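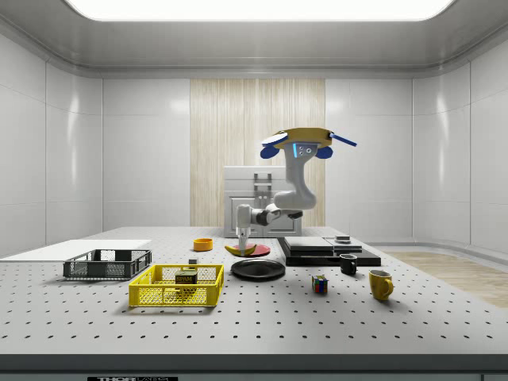 The goal kick used to be the moment you went to get a drink. The keeper would place the ball, wave everyone upfield, take a long run-up and launch it toward a crowd of heads near the halfway line. Half the time it came straight back. I watched soccer that way for most of my life and never once thought of the goal kick as a thing a team could be good at.

Then I started watching Pellenstead.

They finished fifth from the bottom the season before last with the smallest squad in the division, and by January of this one they were third. Plenty has changed over there, including the fitness work and a couple of smart loan signings, but the part I keep rewinding is how they start. When the ball goes dead behind their goal, two center backs drop inside the penalty area, one on each side of the keeper, close enough to shake hands with him. The holding midfielder stands just outside the arc with his back to the whole field. And then they wait. They will wait as long as the referee lets them.

It's a thrilling thing to see in person! The home end goes quiet. The visiting forwards look at each other, trying to work out who is supposed to move first, and you can hear the bench yelling at them to hold. Somebody always breaks. A striker takes three quick steps toward the ball, the keeper rolls it sideways, and the whole picture shifts.

What made this possible was a change to the laws in 2019. Before that, the ball had to leave the penalty area before anyone could touch it, so a defender collecting a short pass was already 18 yards out with an opponent closing in. Now a teammate can receive it inside the box while opponents have to start outside. A few yards of free grass doesn't sound like much, but watch a good team use it and you'll see how much room it opens further up. Every forward who runs in to press is a forward who has left something behind him.

Pellenstead's favorite pattern goes like this. The keeper plays it to the right center back, who stops the ball dead under his studs. He does nothing for a second, sometimes two. The left-sided forward of the other team comes at him on a curve, trying to block the pass back across goal. Once he's committed, the ball goes to the midfielder at the arc, who plays it first time to the right back, who by now has nobody near him. Four touches and they're out. If the opposing midfield has jumped up to stop the pass at the arc, the ball goes over all of them to the center forward, who has come short and turned and is suddenly running at two defenders with half a field to play in.

I went back through the matches they've put online and noted down every goal kick I could find, 424 in all. (I know. It was a long spring.) They went short on the great majority, which I expected. What I didn't expect was how often the long one worked when they finally chose it. Opponents who have spent an hour creeping forward leave a terrible hole in front of their back four, and Pellenstead's forwards are always the first to the second ball. The long kick is still there. It has just become a lot more interesting.

They've paid for it, too. The defeat at Vedton was ugly. Vedton went man for man all over the field, put their quickest player on the midfielder at the arc, and simply refused to be bothered by the ball over the top. Pellenstead gave up the first goal after 5 minutes, on a square pass that was asking for trouble, and the second came from nearly the same spot. By the second half the away fans were begging them to kick it. They didn't. I was in the stand that day behind a man in a green raincoat who put his head in his hands before every restart, goal kick or throw-in, it made no difference to him.

The return match was the best game I saw all season. Same plan from Vedton, same nerve, but Pellenstead had moved the holding midfielder out wide and left the arc empty. His marker went with him, of course. That left a channel up the middle, and the keeper, who has a lovely low strike off either foot, drilled passes straight through it to the striker's chest. It ended 2-2, and I walked back to the station with my ears ringing.

You can see the idea spreading down the pyramid. At the Yordanov Cup, a regional youth tournament I try to get to whenever I can, I saw an under-14 side play out from the back on a field with a slope and more mud than grass. Wimine Athletic, they were called, in a striped kit a size too big for most of them. They lost the ball in their own box twice in the first half, and gave up a goal for it, and the keeper rolled the next one out short all the same. Her center back took it, looked up, let the press arrive and slipped it past two of them. The parents on the touchline cheered like it was a goal.

There are fair arguments against all this. A short goal kick at a level where the fields are poor and the touch is uneven can be an expensive habit, and some teams do it with no clear notion of what comes after the first pass. They shuffle it across the box a few times and then hoof it anyway, from a worse position and under more pressure. I've sat through a few of those afternoons. The teams that do it well are using the kick to pull opponents into a particular place, and they know where the space will be before the ball moves.

When the games come back, try giving it a month. Stay in your seat at the goal kick and look past the ball at the forwards on the edge of the box. See which of them gets impatient. Then look at the patch of grass he just left, and who's already running into it.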